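Forum > Home and Kitchen > Finishes and Paint
Topic: Oil or varnish for a kitchen counter?

marelle_k
Posted Monday, November 26, 2018
Hello all. I want to finish my new counter, which is oak, before we move in. The shop in Plascombe recommends Satska hard oil. My brother-in-law says to use varnish and forget it for ten years. I like a warm color, not too yellow.

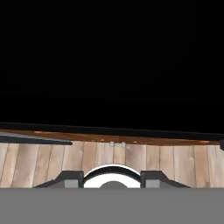 We cook every day and my children spill everything. I have already one can of Satska, price 179, and I can still return it. Please tell me which one you would choose.

oldplane
Varnish. Oil looks nice for one winter, then you get gray spots by the sink. I used Ziren satin, three coats, sanded with 236 between. Never touched it again.

tobbe77
236 grit? I never saw this paper in a shop. Do you mean 240?

oldplane
Yes, 240. Sorry, typing on the phone.

pinecone
I don't agree with oldplane. When varnish gets a deep scratch, water goes under it and you must sand the whole top. With oil you repair only the bad place. I did mine in October, one hour with a cloth, and I was cooking again the next day.

marelle_k
Thank you both. Pinecone, how often do you oil? The cabinets in the new kitchen are already varnished, so I also worry if the two will look different together.

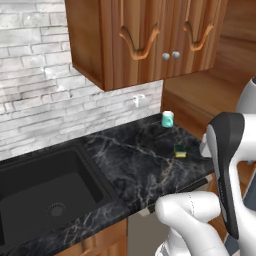

I could do a test on an offcut, but the piece I have is quite small.

pinecone
Twice in a year, and more often near the sink. A small piece is enough for a test. Put on two coats and look at it in daylight, because lamps make everything orange.

oldplane
Twice a year, forever. That is exactly my point.

tobbe77
Whatever you take, do both sides of the board before you install it. My top was finished only above and it bent. The repair cost me 2,000.

marelle_k
The bottom side too, I did not know this. I will test the Satska on Saturday and keep the receipt.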